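Trela, part four: scale jitter and the metric prior

The last post ended with the point-goal policy passing on all the Konach floor plans and failing on object-goal episodes whenever the target category was rare. I said then that I suspected the size estimate. I spent Saturday checking, and the size estimate is most of the problem, though there is a second part that I had not expected.

Recap of the setup for anyone who skipped the earlier posts. The agent gets an RGB view from a low camera, no depth, and a target category. The Trela head predicts a distance to the target and a bearing, and the planner takes those two values and nothing else. Training data is rendered. The rooms come from the Konach set, and I place the target objects with my own script, Hamdan, which samples an asset from the library, drops it on the floor in free space, lets the physics settle, and rejects the placement if the object ends up tilted or intersecting furniture.

The asset library has 486 models after cleanup. Most of them are common household objects with a sensible real-world size in the metadata. A minority have no units at all. For those, Hamdan was falling back to a default that scaled the longest side of the bounding box to a fixed length, the same for every category without units. I wrote that fallback a long time ago as a placeholder and forgot it was there.
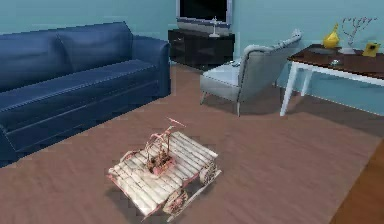
The consequence is easy to state. For a category with a fixed longest side, apparent size in the view is a nearly perfect cue for distance. The network learns that cue and ignores everything else, including where the object meets the floor, which is the cue I wanted. It then does very well on validation, where the same fallback applies, and badly on any asset with a different size.

To confirm this I generated 1,649 placements with the object scale drawn at random between half and double the original value, and evaluated the existing checkpoint without retraining. If the head were using floor contact, predicted distance should stay flat as scale changes. It did not. For the no-units categories, predicted distance fell steadily as the object grew, close to what you would get by assuming constant physical size. For the common categories the slope was smaller but still there.

The fix has two pieces. First, scale jitter during training, applied per episode, with the object resettled on the floor afterward so the contact point stays correct. The resettling matters. My first attempt scaled the mesh about its center, which left large objects sunk into the floor and small ones floating, and the network learned from that without complaint. Second, I removed the category embedding from the distance branch and kept it only on the bearing branch, where it is needed to pick out the target.

After retraining, the slope is close to flat for all categories. On 225 held-out episodes using assets the network had not seen, median distance error dropped by a little more than half. Success rate went up by less than that, which I take to mean the planner was already tolerant of moderate distance errors and only the worst ones were causing failures. Bearing error did not change.

There is a cost. With jitter on, the network is slightly worse at long range on common categories. That makes sense, as known size is useful information when the contact point is only a few pixels from the horizon line. I tried a narrower jitter range and got some of the accuracy back, along with some of the slope. I have left the wide range in for now.

The unexpected part is rugs. When the target sits near the edge of a rug, the predicted distance is pulled toward the distance of the edge. My guess is that a strong straight boundary on the floor looks enough like a contact line to confuse the head. I checked a handful of the worst cases by hand and the effect is visible in the gradient maps, but I do not have a clean measurement yet. Randomizing floor materials does not remove it. Randomizing where the boundaries fall might, and Hamdan does not support that today.

Both config changes are in the Pillisov branch of the repo, under the object placement section. If you trained on an earlier version with your own assets, check whether your metadata has units before trusting the validation numbers. The script now raises an error if they are missing.

Next is the floor boundary test, and after that a rerun of the object-goal episodes with the camera raised.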